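Durchsichtige Tragetaschen: Packen, Stand, Griffe

29. November 2023

Nach dem Beitrag über Vorratsdosen kam mehrfach die Frage, womit ich die Sachen transportiere, bevor sie in den Dosen landen. Seit Oktober benutze ich fast nur noch durchscheinende Taschen mit dunklen Gurthenkeln. Vorher waren es Baumwollbeutel, davor ein Klappkorb von Trisum, dessen Scharniere nach einem Winter ausgeleiert waren.

Der Grund für den Wechsel ist schnell genannt: Bei einem blickdichten Beutel muss ich hineingreifen, um zu wissen, was unten liegt. Bei durchscheinendem Material reicht es meistens, Farbe und Umriss zu erkennen. Beschriftungen lassen sich durch die Seitenwand selten lesen, dafür ist das Material zu trüb und nach einigen Einsätzen zu stark geknittert. Grüne Ware hebt sich gut ab, helle weniger. Wer zwei ähnliche helle Packungen unterscheiden will, muss weiterhin von oben hineinsehen.

Standfestigkeit

Ob eine Tasche ohne festen Boden stehen bleibt, hängt fast nur vom Inhalt ab. Schweres und Flaches zuerst, möglichst über die ganze Grundfläche, dann das Hohe an die Seiten. Ich habe das mit einer Packung Reis zu 1000 g probiert: quer eingelegt bleibt die Tasche stehen, hochkant in eine Ecke gestellt kippt sie beim ersten Zug am Rand. Die Oberfläche darunter spielt ebenfalls eine Rolle. Auf einer matten Tischplatte rutscht der Boden kaum, auf lackiertem Holz deutlich mehr. 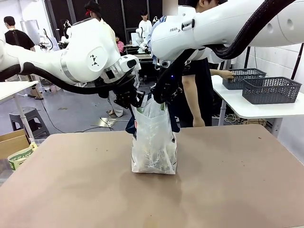
Tasche mit grünem und hellem Inhalt, aufrecht auf der braunen Platte. Rechts die beiden dunkelgrauen Körbe.

Die Öffnung ist der schwächste Punkt der Konstruktion. Sie fällt in sich zusammen, sobald man sie loslässt, und beim Einräumen braucht man eigentlich eine Hand nur für den Rand. Am besten geht es, wenn der Rand seitlich gehalten und leicht nach außen gezogen wird. Ein Drahtbügel von Gerkine, den ich dafür gekauft hatte, war zu steif und hat das Material an einer Stelle geweitet. Er liegt jetzt in der Werkzeugschublade.

Körbe halte ich als Zwischenlager für sinnvoll. Gelochte Kunststoffkörbe haben einen steifen Rand, man kann ohne zweite Hand hineinlegen und entnehmen. Sie sollten auf einem eigenen Tisch neben dem Packplatz stehen, damit die Arbeitsfläche frei bleibt. Meine Arbeitshöhe beträgt 90 cm, was für den Korb passt und für eine hohe Tasche schon etwas zu viel ist. Beim Befüllen von oben muss der Ellbogen dann über Schulterhöhe.

Anheben

Zum Anheben gibt es zwei Möglichkeiten: an den Henkeln oder am zusammengefassten oberen Rand. Am Rand gefasst hängt die Tasche schmaler, die Seitenwände legen sich an den Inhalt an, und der Henkel liegt lose vor der Front. Für das Umsetzen von einem Tisch auf den anderen genügt das. Für längere Wege ist es ungeeignet, weil die Last dann an einer kleinen Stelle des dünnen Materials zieht.

Ein einzelner fester Gegenstand sucht sich beim Hängen immer die tiefste Stelle. Leichte Taschen pendeln außerdem stärker als volle. Ich setze sie deshalb mit dem Boden zuerst auf und gebe den Rand erst frei, wenn der Inhalt liegt.

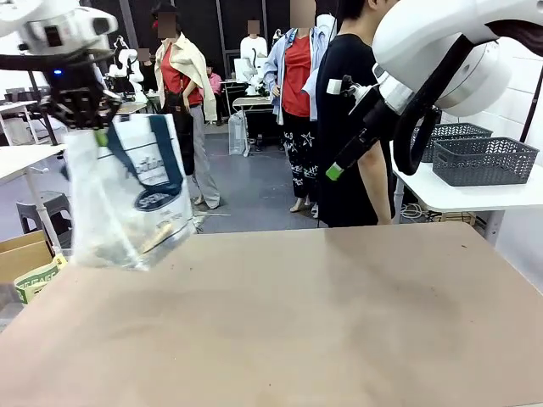

Griffe und Gurtband

Das Gurtband ist der Teil, bei dem sich die Fabrikate am meisten unterscheiden. Ein grob geripptes Gewebe liegt gut in der Hand und verdreht sich wenig. Glattes Band, wie es bei der Tasche von Murkska verarbeitet ist, rollt sich unter Last zu einer Schnur zusammen und schneidet ein. Bei 5 kg Inhalt war das nach der ersten Treppe unangenehm.

Auf die Enden achte ich inzwischen vor dem Kauf. Ein abgeschnittenes Band, dessen Kante offen liegt, franst mit der Zeit aus. Kunstfaserband lässt sich mit dem Feuerzeug versäubern, allerdings mit Abstand zur Wand der Tasche, die verträgt keine Hitze. Bei Baumwollband hilft nur Umnähen. 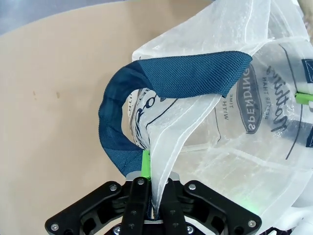

Zum Reinigen drehe ich die Taschen auf links und wische sie mit einem feuchten Tuch und einem Tropfen Spülmittel aus. In der Waschmaschine war bisher nur eine, 30 Grad, kurzes Programm. Der Aufdruck hat es überstanden, an einer Henkelnaht hat sich der Faden gelöst. Trocknen lasse ich sie kopfüber am offenen Rand geklemmt, die Henkel nach außen gelegt, sonst bleibt unter dem Band Feuchtigkeit stehen.

Aufbewahrt werden sie flach, einmal längs gefaltet. Zusammengeknüllt nehmen sie weniger Platz weg, aber jeder Knick macht das Material ein Stück trüber, und damit geht der Vorteil verloren, wegen dem ich sie gekauft habe. Im Flur liegen derzeit 2 Stück griffbereit, die übrigen im Schrank unter den Geschirrtüchern.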